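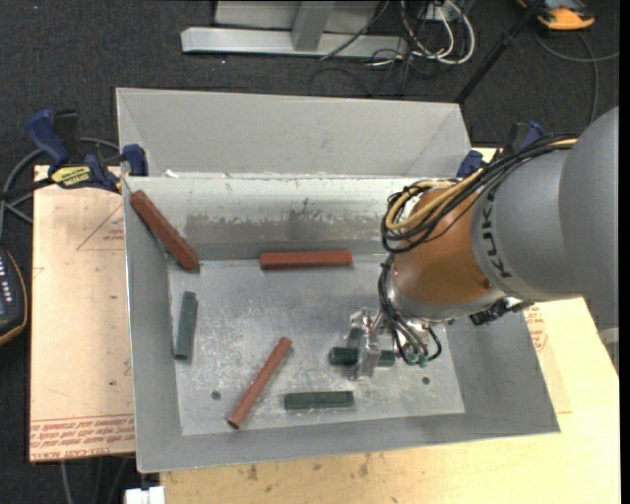

**Week 4: Good habits around the picking cell**

Welcome back, everybody! Last week we got through the long chapter on risk assessment (thank you for your patience), so today is the practical side, the plain everyday rules we keep at Brarcombe whenever an arm is working in a bin.

- Check that the bin is clamped on both sides before you enable the drives. Give it a good push with your hand, too.
- Keep cables and hoses clear of the bin walls through the whole reach, and jog slowly through the far corners first.
- One person holds the pendant. If you hand it over, say so out loud, even if it feels a bit silly.
- Never reach in to straighten a bar while the drives are on. Stop, lock out, *then* reach.
- Write down any missed pick in the log, with the bar's color and where it lay.

Arben Dumitrescu will go over lockout again on Friday for those who'd like a second look, and I really do encourage you to come!

For next time, please read section 7 of the Vorkell handbook and bring 2 questions of your own. They can be small ones.

*B. MacDonald*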